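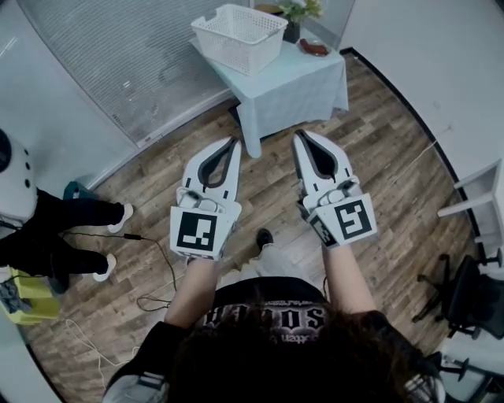
Gheorghița Dinu reckons the sourdough starter trials should drop the rye feed altogether, as it masks any difference between the flours. Noted, but I am keeping it for one more round.

May, 16:40. Jar 5 (Curwood white) doubled between feeds. Jar 2 (Hisemside wholemeal) rose faster, then slumped before I could mark the peak. Both fed 40 g flour to 40 g water, lids loose.

Test loaf from jar 5 – 300 g flour, salt as before. Crumb tight near the base, crust fine. Suspect underproofing; the dough felt stiff at shaping.

To do: repeat jar 2 with a cooler rise. Ask Viorica Sandu for the old Tudose sheet – mine lacks the salt column. Relabel jars.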